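Notes on keeping a mug, a plate and one useless object on a glossy white table. Long thread, mostly about wiping.

Background: I replaced the shared table in July. The old one was oiled beech and hid everything. The new one is a Bråten top, white, high gloss, and hides nothing. I have changed how I clean twice.

First finding. On a gloss surface, dust is only visible from one side. Stand opposite the light and look along the table. From straight above you will pass a surface that is plainly dirty from the chair across from you.

Second finding. Most marks I took for scratches were dried detergent. A cloth with plain warm water removed them. I had been adding soap to remove soap for around a month.

Current method: dry microfiber to lift grit, damp microfiber in straight overlapping passes, second dry cloth before the water evaporates. No circles. Circles leave the dirt at the end of the circle, wherever that happens to be.

If the top has cutouts for cables, wipe away from them. Whatever falls in there ends up on the floor, and I have to move the cabinet to get at it.

Cloth count is 7 in rotation, washed without fabric softener. Softener coats the fibers and the cloth starts to smear. Solène Barbier told me this in two sentences and I spent a week testing it. She was right.

On to the dishes. I use pastel pieces because dark ones left gray lines on the previous white board. Those lines come from whatever rubs off the foot of the dish, and a melamine sponge takes them off along with some of the gloss. Use it once, in one spot, and see if you can live with it.

Unglazed foot rings are the worst offenders. Turn the mug over and run a fingernail around the base. If it rasps, it will mark the table. 400 grit wet sandpaper, a minute or so under the tap, rinse well.

Plastic has no foot ring problem but it does slide. It also holds grease longer than ceramic at the same water temperature. Wash it first, before the pans have been anywhere near the water.

Mug, plate and table: 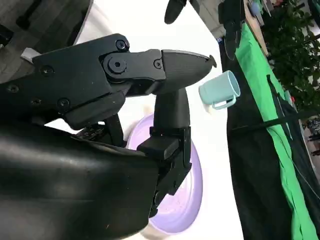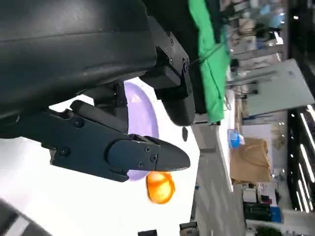
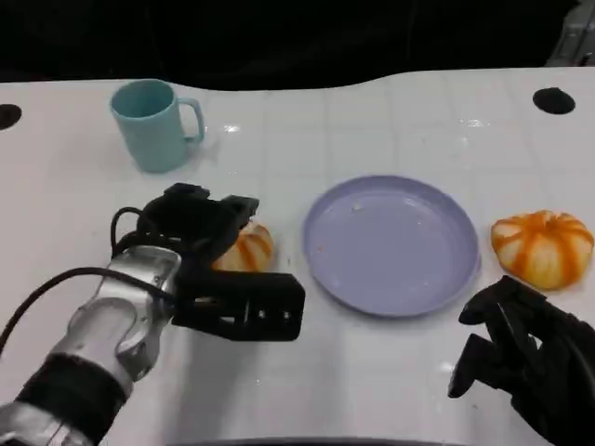 Placement. I keep the plate near the middle and the mug off to one side with the handle turned in toward the plate. Handles pointing off the table get caught by sleeves. I have lost two mugs that way, both full.

Clearing order is mug, plate, ornament. The mug goes first since it is the only one that can spill. Pick it up by the body if it's cold and by the handle if it isn't.

Plate next. Lift, don't drag. A grain of salt under a dragged plate makes an arc in the gloss you will see every morning. I have one that is 34 mm long. Yes, I measured it.

Take the plate to the sink level. Tipping a plate with crumbs on it over a white table returns the crumbs to the white table. I include this because I still do it.

Ornament last. Small pumpkins, real or not, collect dust in the grooves between the ribs. Soft dry paintbrush, stem end down to the base, turning as you go. If it's a real one, check underneath every few days. The soft spot always starts there and the liquid stains.

Marlene Frerichs asks whether the ornament is necessary. No. It was on the old table and people complained when it was gone.

Storage. Plates on a Lekano rack, upright, a finger's width between them. Mugs the right way up on an open shelf. Upside down traps moisture on a non-slotted shelf and you get a ring and a smell. Noémie Pons disagrees and stores hers rim down. Hers are in a closed cabinet, so we are comparing different things.

Color matching, since it was asked twice. I gave up on sets. Pale green, pale blue and light purple all read as one family on white. The lavender is a Beline piece, bought singly. The matching bowl was discontinued before I got to it.

Anything strongly colored shows up on pale plastic. Tomato, turmeric, carrot. For fresh stains: baking soda paste, ten minutes, rinse. For old ones, a day in direct sun by the window does more than any product I've bought. Not guaranteed on every plastic, so try a cheap one first.

Stalletti sells a polish for gloss tops. I used one bottle. It looks good for two days and then shows fingerprints more clearly than the bare surface did. I'm back to water.

Anayeli Bañuelos wanted the wear estimate. Three wipes a day comes to a bit over 1,000 a year. The leaflet that came with my top claims 2,000 wipe cycles with no visible change. It doesn't say what cloth, what pressure or who was looking.

I've logged 553 so far. One arc, no haze, slight dulling where the keys get thrown down. The keys now have a hook.

Next thread is on felt pads and why the self-adhesive ones migrate.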